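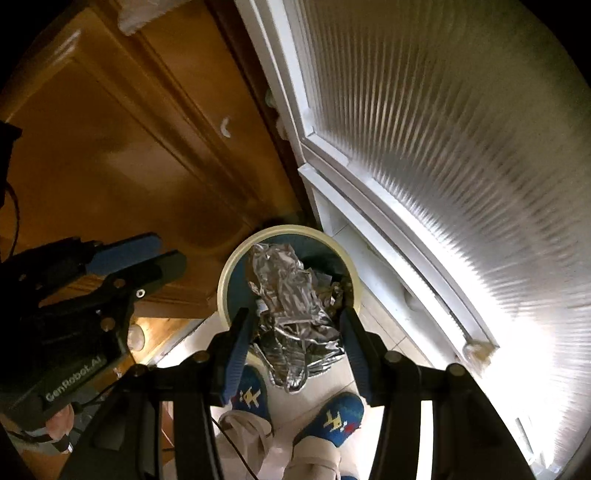

Why are there hedges round fields, Tamás wants to know, when a fence would do the job? Good question. Quick answer – a hedge is alive, a fence isn't.

Hedges, ponds, old walls, rows of trees. Farmers made most of them, a long time ago. Put together they make a farming landscape. Every area has its own sort.

Take Sorkirby. Small fields, lots of bends. One hedge there has 9 kinds of bush in it and is 500 paces long. Hazel, hawthorn, blackthorn (ouch). Over at Arnness it's windy, so hardly any hedges. Stone walls instead, no cement, just stones stacked so they lean on each other.

What lives in a hedge? Wrens, hedgehogs, bank voles, beetles. Bats fly along it at night so they dont get lost. And the roots hold on to the soil when it rains hard.

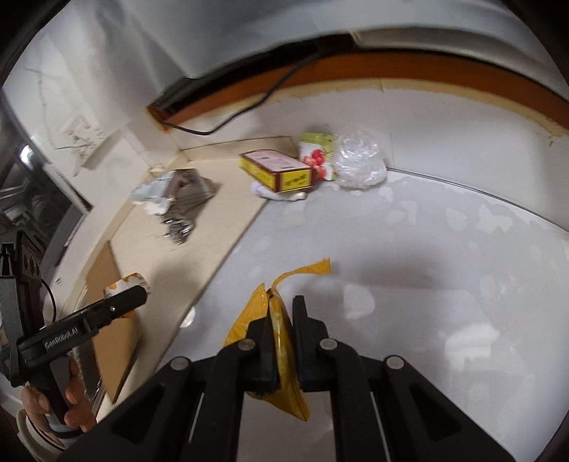
But my grandad pulled his hedges out, wrote Fatima Dlamini, was that bad? Well, lots of farmers did. Big machines need big fields, and people wanted more food grown. Some are planting them agian now. Takes years to get thick though.

Your turn! Next walk, pick a hedge. Go 30 big steps along it and write down each different leaf you find. Don't pick the berries, birds need those in winter. And no poking about in nests – April is right in the middle of nesting time.

Words to know
Hedgerow: a long line of bushes
Coppice: cut a tree low so it grows back bushy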